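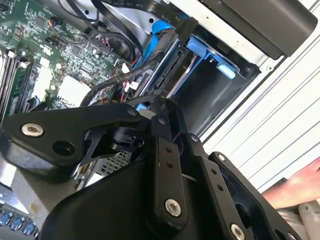

Blick in ein geöffnetes Computergehäuse

Zuletzt aktualisiert: 3. April 2019

Béla Szűcs kauft Rechner, die andere loswerden wollen. Seine Firma Rumance übernimmt ausgemusterte Bürogeräte, löscht die Datenträger, tauscht aus, was getauscht werden muss, und verkauft den Rest weiter an Vereine, Praxen und Privatleute. Angefangen hat er 2010 in einer angemieteten Garage, heute hat der Betrieb zwei Räume und drei Angestellte.

Die größte Lieferung bisher kam im November vom Büroausstatter Nenska: 171 Geräte auf einmal, alle aus demselben Leasingvertrag. „Da stehen dann die Paletten im Flur, und man kommt nicht mehr zur Toilette“, sagt Szűcs. Die meisten davon seien technisch in Ordnung gewesen. Der Vertrag war ausgelaufen, also mussten sie weg.

Ob ihn das ärgert? „Früher schon. Inzwischen lebe ich davon.“ Ärgerlich findet er eher, wie die Geräte ankommen. Passwörter auf Klebezetteln, Netzteile in einem Karton ohne Beschriftung, und immer wieder Festplatten mit kompletten Personalakten. Gelöscht wird bei Rumance grundsätzlich alles, auch wenn der Kunde versichert, das sei schon erledigt. Zu jedem Datenträger gibt es ein Protokoll mit Seriennummer. Wer das Protokoll nicht haben will, bekommt es trotzdem.

Bei der Auswahl geht Szűcs nach Bauform vor. Flache Kleinstrechner nimmt er ungern, weil sich darin wenig wechseln lässt. Türme und größere Desktops sind ihm lieber.
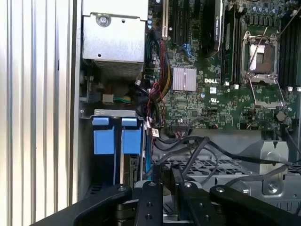
„Wenn ich mit der Hand reinkomme, kann ich es meistens reparieren“, sagt er. Am häufigsten seien es Lüfter, danach Netzteile, danach die kleine Batterie auf der Hauptplatine. Letztere koste fast nichts, und trotzdem würden Rechner weggeworfen, bei denen nur die Uhrzeit nicht mehr stimmt. Arbeitsspeicher rüstet er in fast jedem Gerät nach, eine SSD kommt immer hinein.

Schwieriger ist die Ersatzteilfrage. Viele Hersteller verwenden eigene Stecker und eigene Maße, ein Netzteil von der Stange passt dann nicht. Szűcs bezieht solche Teile über den Händler Deák oder schlachtet Geräte, die sich nicht mehr lohnen. Den Bestand verwaltet er mit dem Lagerprogramm Trakeck. „Vorher war es eine Tabelle, und die hat nie gestimmt.“

Von Firmen wünscht er sich, dass sie vor dem Austausch einmal nachsehen lassen, was wirklich kaputt ist. Privatleuten rät er, das Gehäuse ab und zu auszusaugen, vorsichtig und bei gezogenem Stecker. Und den Karton mit den Kabeln solle man bitte beschriften.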